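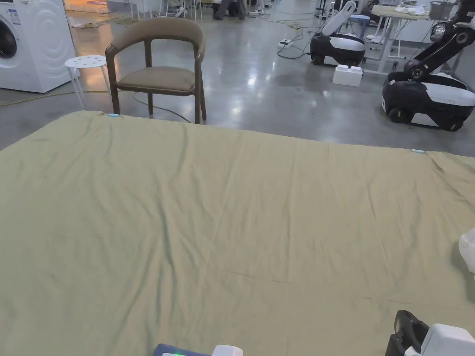
Search this site Go

Fekstead floor check, sheet folding capture
Checked by Dörte Voß, Oct 2, 2018

1. Floor cables clear of walking route: NO. Same comment as September. Tape them down.
2. Grippers charged, indicator green before start: yes.
3. Sheet tags still attached: yes.
4. Operator breaks logged: partly. Two gaps.
5. Mobile bases stopped during hand capture: told yes. I'd like to see the log.
6. Failed folds kept and labelled: unclear. Tín Kim reports 1,217 examples and no failures. I don't believe it. Pull 100 and look.
7. Target of 400 a day: not a safety item, but people rush and trip. Review.

Not signed off until 1 and 6 are done.

Contact | © Gandlow | Back to top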